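PLOKERTHORPE, 2026-04-08 — Lukwood, the family-run furniture workshop on the Tanside road, is delighted to announce that its repair evenings are coming back this spring, and that there will be 34 of them before the end of August!

Last year's evenings brought in wobbly chairs, split bread boards and one very well-loved rocking horse, and we enjoyed every minute of it. Neighbors are welcome to bring any small wooden piece they can carry, and our joiners will sit down with them and work out what can be done — glue, a new dowel, or simply a good rub of oil.
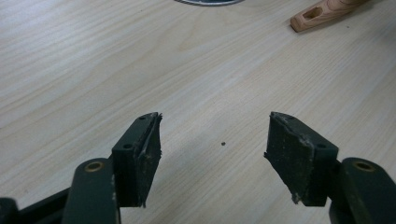 Light wooden tabletop at Lukwood.

Places are limited to 19 each evening, so please do book ahead at the front counter. Entry is free, and the Hoàng bakery next door has kindly offered to stay open late with tea and warm buns for anyone waiting their turn.

Lukwood has been making and mending tables in Plokerthorpe since 2000.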